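Dish Wiping with Two Arms: Software Tips
Workshop notes, Yusri Govindasamy
Last edited 25/03/2018

These tips cover the planner and perception settings for a two-arm dish-wiping bench. They assume the arms are calibrated to each other and the wrist cameras are publishing. 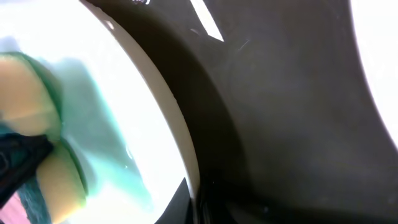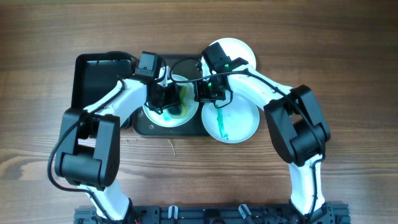 Green residue on white dishes, two arms.
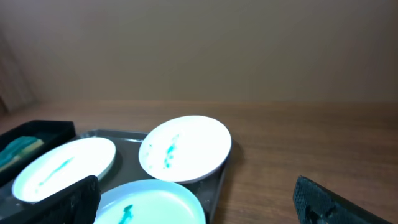
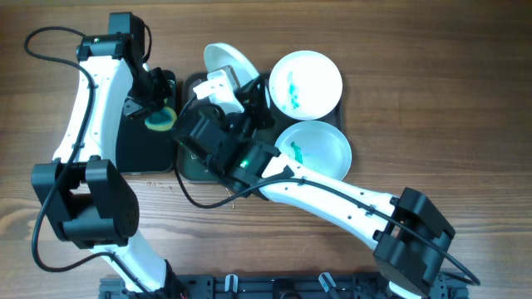
Fix exposure before you tune anything else. White dishware under bench lights will saturate a wrist camera at close range, and auto exposure will hunt every time a finger crosses the view. Lock it on a bare plate, then step down until the rim shows as a separate edge.

Segment the stain by hue. Thresholds on brightness pick up the shadow under the rim and report it as dirt. If the sponge is close in color to the stain, mask the sponge out using the gripper pose. Julent has a mask node for this; set its margin to 10 mm and leave it there.

Do not use the wrist view to decide whether a dish is clean. At contact distance the gripper hides most of the bowl. Retract, wait for the head camera to settle, and compare 4 consecutive images. Gemma Fairclough's version uses the median and throws fewer false "clean" flags.

Plan the holding arm first. Its pose limits where the wiping arm can reach, and the reverse order sends the planner back to the start too often. We logged 1766 plan requests with the wiping arm first, and 159 of them timed out. Those logs are in the Crabtree folder.

Model the cables. A loose loop at the wrist needs a keep-out volume in the collision scene. A plain capsule is good enough. Attach it to the wrist link, not the base.

Wipe paths: start at the rim and spiral in. Cap the normal force in the controller and not in the path file, or Dakska will overwrite it on reload. Shallow bowls need a lower cap than plates.

Regrasp the sponge when the estimated pad angle drifts. A soft object rotates in the fingers and the joint readings will not show it.

Name log folders by dish type. Colin Haslam's script reads the folder name and skips anything it does not recognize, without a warning.

The stacking routine is still on the old planner. Tia Tapley is moving it over in July.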